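Ticket – Jirkura web orders printing twice on kitchen printer
Opened Oct 1, 2019
Site: Grinbridge counter
Priority: was low, now high
Status: open, monitoring

Problem as reported: every third or fourth web order comes out of the kitchen printer twice. Same order number, same time stamp. Kitchen makes it twice. Counter orders fine. Front printer fine.

Log

8:40 – Restarted Jirkura on the counter tablet. Test order from my phone, printed once. Second test, once. Closed the ticket.

9:25 – Reopened. Order 285 printed twice. Two breakfast plates made, one thrown out.

9:30 – Checked for two printer entries in Jirkura settings. Only one for kitchen. Checked the routing rules, "hot food" and "breakfast" both point to kitchen. Thought that was it. Took breakfast rule off. Then breakfast stopped printing at all, so put it back.

9:50 – Retry setting. Jirkura waits for the printer to say "got it" and if it doesnt hear back it sends again. Default wait is 400 ms. Would explain it if the printer is answering late. Changed to 490, which is as high as that screen goes.

10:15 – Still doubling. Less maybe. Not sure.

10:20 – Called Jevetgate (they do our network). On hold 24 minutes. They say nothing wrong on there end, asked me to swap the network cable. Swapped. No change. They also asked if anything else is on the same outlet as the little switch that feeds the kitchen printer.
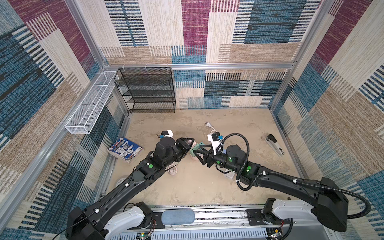
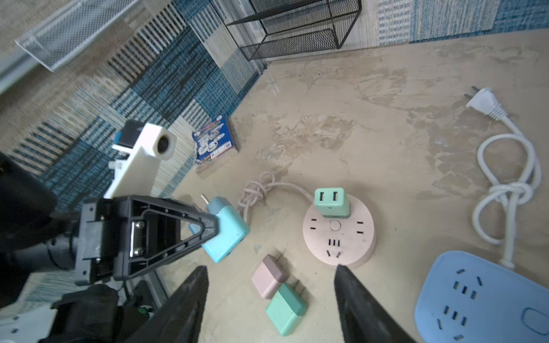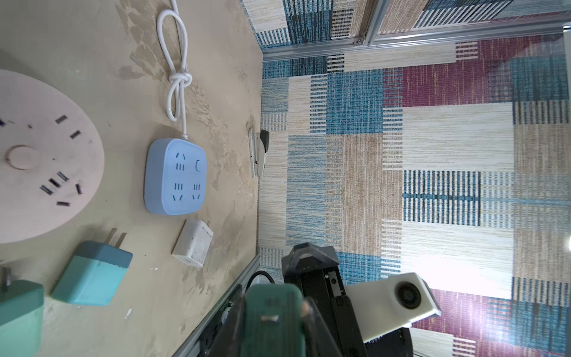
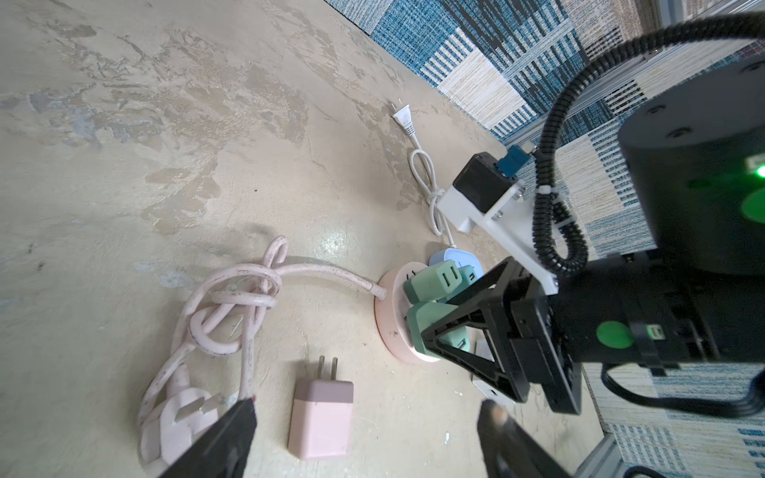

11:05 – The switch shares an outlet with the label printer, and the link light drops for a second whenever the label printer warms up. So the printer falls off, comes back, never sends the "got it", Jirkura sends again. Pretty sure thats the whole thing. Need to get the switch onto its own outlet, and there isn't a free one at that end of the counter. Either of the power strips on the tabletop, the round pink one or the square light blue one, would be enough for what we have to plug in. Want to know first if the label printer can move to the back wall instead, that's the bigger draw.

11:30 – Moved label printer to the back wall for now, long cable across the doorway, not staying like that. Switch is alone on the outlet. Link light steady.

12:10 – Lunch web orders coming in. All single so far. Left the retry at 490, don't want to change two things at once.

1:45 – One double, order for Amoah (the office upstairs, big group order). Looked at the Jirkura history. That one was placed twice, two card charges, different order numbers. Not our bug. Refunded one.

2:30 – No more doubles. Kitchen has stopped yelling.

Still to do
– proper home for the label printer
– ask Jevetgate if the switch itself is going bad, it's been in since July and shouldn't drop from one small dip
– put retry back to 400 once we've had a clean day
– find out who wrote "DO NOT UNPLUG" on the old cable and what it was for
– refund for the 9:25 plate if it got charged, check with front

Next update after tomorrow's breakfast. If it doubles again before then, write the order number on the pad by the printer and keep both slips, please do not toss the second one.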